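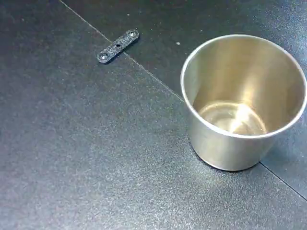 Cleaning a Stainless Steel Cup and Small Black Brackets Before Storage

Last updated 29 December 2020

This procedure covers two kinds of items that tend to end up on the same bench: plain stainless steel cups and small perforated brackets with a rough black finish. They are cleaned separately.

What you need

Dish soap, white vinegar, baking soda
A soft sponge and a soft nylon brush
Two lint-free cloths
A measuring jug, 1,000 ml or larger
A dark matte surface to work on

A dark surface shows dust and lint that a white counter hides. If it has a seam, wipe along the seam first, then wipe the panels on either side away from it.

Cup

1. Rinse with warm water and wash inside and out with dish soap. Use the soft side of the sponge.
2. For tea or coffee stains, make a paste of baking soda and water. Rub in the direction of the grain, if the steel has one.
3. For white scale, mix equal parts vinegar and water in the jug and fill the cup to the rim. Leave for 19 minutes. Do not use bleach or any cleaner containing chlorine.
4. Rinse twice and dry immediately. Air drying leaves spots in hard water areas.
5. Stand the cup upright until the base is dry to the touch, then store it the same way. Do not stack cups that are still damp.

Brackets

1. Brush dry first. Water turns loose dust into a film that settles in the texture.
2. Clear each hole from both sides with the nylon brush. Wire brushes and metal picks will mark the finish.
3. Wash in lukewarm water with 2 drops of dish soap. Printed plastic parts can warp in a dishwasher or in very hot water.
4. Shake out the holes and lay the bracket flat on a cloth overnight.
5. Check the rounded ends for cracks before refitting.

Notes

Vinegar should not be used on coated brackets unless the coating is known to tolerate it.

Sandpaper grades, including 2,000 grit, are too coarse for a mirror-finish cup and will leave a dull patch.

Wipe the work surface again when finished. Baking soda dries to a white residue and transfers to the next item.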